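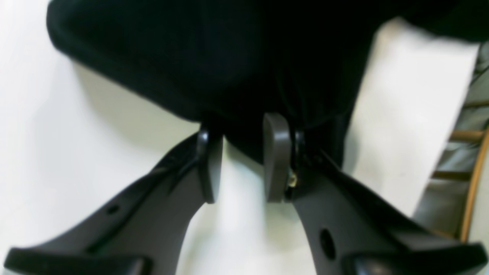

Black fabric in the gray pads.

Minutes, gripper comparison meeting, 8 Feb 2022

I'm taking notes again because I sat closest to the laptop, so blame me for the spelling. Danica Dumitrescu chaired, Fletcher Kingi ran the arms, and the Bastos people joined by phone for the first half.

Last meeting's notes were accepted with one fix. I had written that the Pramus controller dropped its connection after 300 cycles, and it was the Zastalov one. Sorry, Pramus!

Item 1, fingertips. We spent most of our time here, as usual. The choice is still between the wide pads we have on now and the slimmer set Bastos wants us to try. Fletcher likes the wide ones for thick cloth and says the slim ones get under a hem better, and I think he's right on both counts, which doesn't help us choose. We agreed to run 20 picks per garment with each set and write down every miss, including the embarrassing ones.
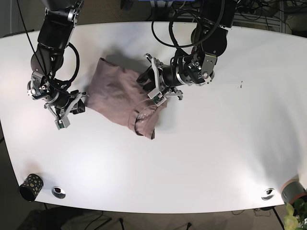

Astutthorpe Soft Goods Handling Group

Item 2, two-arm work. Danica wants the handover test to start from a crumpled garment every time. I'd been flattening mine a bit first (guilty), and my numbers probably look better than they should, so I'll redo those. Fletcher asked that both arms go back to the same home position between runs, and that whoever resets them check the cable loops for snags before pressing go. Agreed all around.

We also talked about speed. I'd like to keep both arms slow until the pad question is settled. Danica would go faster on the right arm only. We left it slow for now and she'll bring it up again, I'm sure.

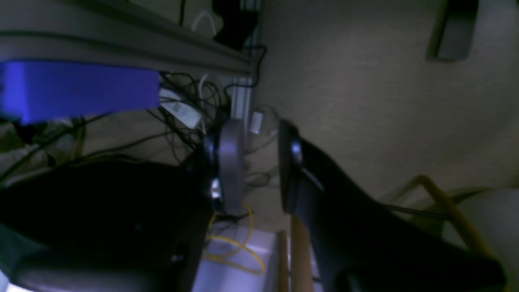
Fletcher Kingi said he would sooner swap controllers before touching the fingertips again, as the close command on the Zastalov unit lags and he can't tell a bad pad from a late squeeze. I hadn't thought of it that way, and it does make a mess of my August results. Danica asked how long a swap would take and he said 2 days, if the Pramus brackets fit. So the swap goes first and the 20-pick runs come after it.

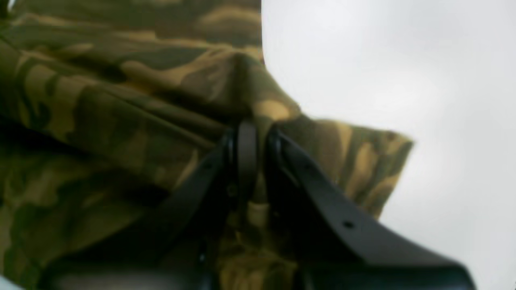

Item 3, wrist cameras. I've been grumbling about focus for weeks and finally got a slot to do it officially. Up close, I want to judge two things from the wrist view: where the fingers meet and how much cloth they've got. On the camouflage piece I can make out the pinch and the creases running out from it, but the cloth is soft enough that the blotches blur into each other, and I wouldn't trust my own eye to pick out a fold in there. Danica suggested trying a shorter focus distance before we spend any money. I'll test 7 settings and bring the stills next time.

To do
Fletcher: controller swap, bracket check
Danica: send Bastos the pick sheet, ask about a loan of the slim tips
Me: focus settings, redo the handover runs with no flattening

Next meeting once the swap is finished. Danica will send the time.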